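Sorting and Storing Small Jewelry in a Shared Bedroom
Project report, Home Organization module
Hayley Dunmore and Kyung-tae Na

3. Method

We chose bracelets because they were the items most often lost in our first survey. Hayley's collection had been kept in one cookie tin, and the cords had knotted around the bead strings. We emptied the tin onto the bed in October and worked from there, as the desk was too small to spread things out.

Each piece was picked up by itself and put into one of two groups, cord or bead. Braided cord bracelets with loose tails were the slowest to sort. The ends catch on anything near them.

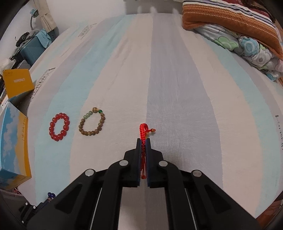

Bead bracelets on elastic were laid flat and checked for worn spots before being put away. Any that felt stretched went into an envelope for restringing. We set a limit of 30 minutes for each sorting round and stopped when the timer rang, even if pieces were left over.

4. Results

The full sort took 67 minutes over three rounds. Untangling used up most of the first round. After that we timed how long it took Hayley to find a named bracelet. With the tin it had taken her up to 90 seconds. With the cord pieces on hooks and the bead pieces in a shallow tray, she needed less than ten.

5. Problems

The striped sheet made small beads hard to see, and one rolled under the pillow. Our instructor, Birutė Ots, suggested a plain towel for the next round. We have not tested this yet.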